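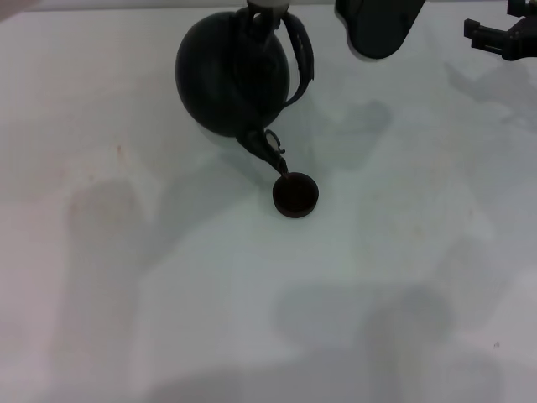

Item 1. Calurex two-arm kit, pouring task. Review opened by S. Thibodeau at 12/06/2019, Mivwood office. Present: Solange Thibodeau (chair), Judit Lakatos, Faith Minja, Piroska Gulyás (minutes). Apologies: Kimie Higuchi. The supplier, Szénási, offers the kit on a trial license with the pouring routine included. J. Lakatos went through the head camera view with the kettle tilted over the cup. She pointed out that the spout tip is just above the upper left rim, nearly touching it, and asked whether the clearance is a fixed parameter or set by the operator. F. Minja replied that it is set per vessel in the task file. The default is 6 mm. Changes take effect at the next start of the routine.

Item 2. Grip. The kettle is held at the top, and the strap-like handle on the side is not used. F. Minja confirmed that the routine supports top grip only. Side grip is listed by Szénási as a paid option. P. Gulyás asked for the price in writing before any decision. Agreed.

Item 3. Trial log. The log from the Stistthorpe bench holds 472 runs, of which 154 were made with the current finger pads. The remainder used the older pads and will be reported separately. S. Thibodeau asked that the two sets not be merged in the summary table — the grip force settings differ.

Item 4. Lighting. J. Lakatos noted the large soft shadows on the white tabletop from equipment overhead. Rim detection on dark cups was discussed. F. Minja will repeat the test under the side lamps and compare detection scores. No change to the table surface for now.

Item 5. Cost. The quote is 4000 for the annual license, excluding spare pads and on-site support. K. Higuchi had sent a comment by email: the support terms do not state a response time. S. Thibodeau to raise this with Szénási. Renewal date would fall in August.

Item 6. Documentation. The manual gives the tilt rate in two different units (sections on setup and on calibration). P. Gulyás to send a correction request.

Actions
F. Minja — lamp test, split of log by pad type
P. Gulyás — side grip price, manual correction
S. Thibodeau — support response time
J. Lakatos — clearance values for the three vessels on the Stistthorpe list

Purchase decision deferred until the actions are closed.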